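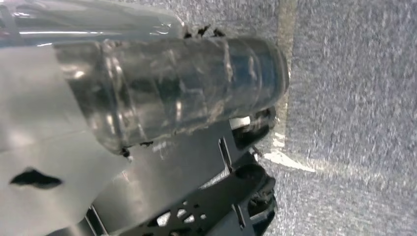
Progress report to the Canmont fund: Felville sorting and reuse room
March 7, 2025

Thank you for your patience while we got the winter figures together. We are really pleased with how the room is going, and there is a lot to tell you, so please forgive a long report!

When we wrote in November we had a room full of good intentions and very little shelving. Bottles and clothes were coming in through the same door, landing on the same table and getting in each other's way all afternoon. Your second payment let us sort that out. We now have three proper work areas: one for plastics, one for textiles and one for the odds and ends that people bring because they can't bear to throw them out (lampshades, mostly, and a great many jam jars).

Plastics

Clear drinks bottles are still the biggest part of what we handle, and they are the part we have learned most about. In the autumn we were asking people to squash everything flat before they brought it in. It saved space in their kitchens but it made our job harder, as a flattened bottle looks much like any other bit of flattened plastic once it is in a heap. We changed the leaflet in November. Now we ask for bottles empty, rinsed and with the cap off, and we don't mind whether they are a bit crumpled or not. The change has made the afternoons much calmer.

Clear and coloured plastics are now kept apart from the moment they come in. Clear bottles go on their own table, laid on their sides so that the neck and the body can both be checked for leftover labels, grit and caps that somebody has forgotten. Anything with a sleeve that won't peel goes in a separate crate. The Taşdemir yard, who collect from us, told us that our last loads were a pleasure to open, and we have been repeating that to everyone who comes through the door.

We have had one setback. The second-hand baler we hoped to buy was sold before we could get to it, and the others we have looked at are either too heavy for the floor or need a different electricity supply. The money set aside for it is untouched. We would like to talk to you about this, and there is a suggestion at the end.

Textiles

This has been the happy surprise of the winter. We only planned a small trial, and we had to put up a second rail by the end of the first month. Coats, fleeces and school jumpers come in by the bagful, and they go out again nearly as quickly on the free rail by the entrance.

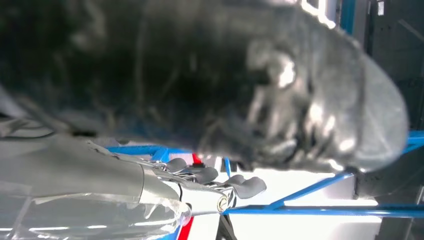 Dark clothes have needed the most care. Black and charcoal things all look alike in a pile, and a small hole or a worn elbow is easy to miss under the ceiling lights, so we bought a bright lamp for that end of the room and it has made a huge difference. We also stopped folding before checking. Everything is opened out, looked at on both sides and only then folded or hung up. It is slower, but far fewer things come back to us now, and the mending group gets its pile at the start of the afternoon instead of in dribs and drabs.

The mending group itself is thriving. It has done 38 repairs since it began, mostly zips, hems and pockets. Quite a few people who came in to drop off a bag have stayed to learn how to put in a zip, and some of them have come back with friends. We would love to give this group more table space.

Working with Funwood

The Funwood play scheme has visited three times. The children sorted plastics in the first part of the session and then made things from what was left over. The papier-mâché whale is still hanging near the window, slightly lower than it was. Funwood have asked to carry on through the summer and we have said yes. We will need some more small gloves and a lower bench, both of which can come out of the existing equipment money.

What we have spent

Shelving, rails and the lamp came in a little under budget. Printing went over, as we had to redo the leaflet, but the saving on shelving covers it. Rent and heating are as agreed. The full accounts are in the attached sheet, with receipts, and the only large item not yet spent is the baler.

What comes next

We have three things we want to do before the next report. The first is to open the textiles end for an extra afternoon. The second is to put up clearer signs above the tables, with drawings as well as words. The third depends on you: we would like to move half of the baler money into sewing machines and a bigger mending table, and keep the other half for sturdy stacking crates, which Taşdemir say would suit their van just as well as bales.

If you are happy with that change, a short email is all we need, and we could order the crates straight away. You are also very welcome to come and see the room while a session is on. Wear something warm, as the door is open most of the time, and do bring your bottles.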